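Monday, and the passwords are going away again
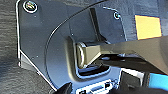

The email from building access came in at 7:50, before I had my coat off. Subject line: "Say goodbye to your badge!" I have said goodbye to my badge twice already in this job. Once for the phone app, which drained everyone's battery and then quit on the same afternoon the elevators did, and once for the little fob that was supposed to work through a coat pocket and only worked if you took it out of the coat pocket. Both times the badges came back in a cardboard box and we all lined up to get them.

This time it is palms. You hold your hand over a reader by the door and it looks at the veins. The company is called Grondora and the product is called Clirkska, which I've now heard pronounced three ways, one of them by the man selling it.

We had the session at ten. Zoltán Deák came over from the vendor side with a laptop and a very good jacket. I want to be fair to him, because he answered most of what he was asked and didn't get snippy. But I've sat through enough of these to listen for the verbs. The system "can" do a match in under a second. It "is designed to" reject a photo of a hand. It "allows" us to keep the records on our own servers. When I asked if our records would be on our own servers he said that was a conversation for the contract stage. I was under the impression we had signed the contract. Tania looked at her notes. So that was one answer.

Then there was the error rate slide. Very small numbers in a very large font. Nazma asked where the numbers came from and it was a test with 400 people, done by Grondora, at Grondora. She asked if any of them had jobs where they wash their hands forty times a day, or wear gloves, or come in from the cold. He said that was a great question. I wrote "great question" in the margin and put a tally mark next to it, and I had to stop doing that because Mpho could see my page.

What bothers me is less the technology, which may be perfectly fine. I don't know enough about veins to say. What bothers me is that I can't find the problem it solves. I asked this out loud and Tania said people lose badges. Yes, they do. I lost one in July and it took reception the time of one cup of coffee to kill the old one and print me another. If somebody copies whatever Clirkska keeps on file about my hand, who prints me another hand? Zoltán said the system doesn't store an image of the palm, it stores a template, and the template can't be turned back into the palm. Maybe so. I was told something very like that about the passwords at the old place, the ones that later turned up for sale in a list along with my birthday and my mother's maiden name.

I also asked what happens to the templates when a person leaves. They're deleted. When? On a schedule. What schedule? Configurable. Who configures it? We do. Who is we? And then there was a bit of a silence and Kirstin MacLeish from HR said she would take it as an action item. Poor Kirstin, she takes everything as an action item. She must have a drawer full of them.

Nobody is being forced, we were told. Enrollment is voluntary. But the badge readers on the side entrance and the parking level come out at the end of the month, and the front desk will have "an alternative process," meaning you sign a sheet and wait for somebody to come get you. I don't think that word means what they want it to mean. If I have to walk around the whole building and stand in the lobby like a delivery every morning, I have volunteered about as freely as I volunteer for taxes.

Lunch at my desk. Soup, not good. Read the privacy notice while I ate it, all of it, and I would bet money I'm one of very few who did. It refers to "our trusted partners" and names one, an outfit called Kapoor, that does "analytics." Analytics of what? If all it does is open the door there is nothing to analyze. Either the door opens or it doesn't. Further down it says the data may be used "to improve workplace experience," and that's where I put the spoon down. So they want to know when we come in and when we go out and which door and how long we stand around in between. They could have that from the badges too, I suppose, and maybe they've had it for years. That was not a cheerful thought either.

I wrote to Tania and asked about Kapoor. I kept it short and polite. She answered at four: it's standard language, don't read too much into it. I have never understood that as an argument. Somebody wrote the standard language, and they wrote it so it could be used.

Mpho thinks I'm overdoing it. We talked on the way to the train. His line is that my phone already has my face and my thumb, my bank has my voice, and the supermarket knows when I'm out of dish soap, so what is one palm more. I said my phone keeps my thumb on the phone. He said how do you know? I said because they say so. He just looked at me and grinned, and I had to give him that one. It did shut me up for two stops.

I've been chewing on it since. He's right that I trust some companies for no better reason than habit, and I distrust this one partly for its name and the man's jacket. But I picked the phone. I can turn the thumb thing off and type a number, and the phone still opens. I can't turn off the side entrance. I think that's the difference and I think it's a real one, though I'd like to hear how it sounds in the morning.

He also told me they tried something similar at his last job, a system called Drestora that went by how people walked. A camera in the hallway learned your gait. It went well until a fellow from accounts hurt his knee skiing and was a stranger for six weeks. Mpho swears this is true. I'd like to see it in writing, but I'm going to repeat it anyway.

Tonight I looked for anything on Clirkska that wasn't written by Grondora. Found one review by a hospital worker who said it was OK except after hand cream, and a long article that turned out to be an ad when I got to the bottom. Found a forum thread with 221 replies, most of them about a different product. Gave up at ten.

Enrollment slots opened this afternoon. Mine is Thursday at 9:15, I didn't choose it, it just showed up on my calendar with a little green hand next to it. I clicked "tentative." I want the Kapoor thing in plain words first, and a number of days for the deletion, with a name next to it of the person who does the deleting. If Kirstin comes back with those two I'll probably hold my hand up like everybody else. I'm not going to the wall over a door.

I'm keeping the badge, though. The email says to drop it in the box at reception and I don't see a date on that.

Call the dentist. Ask Nazma if she got an answer about the gloves.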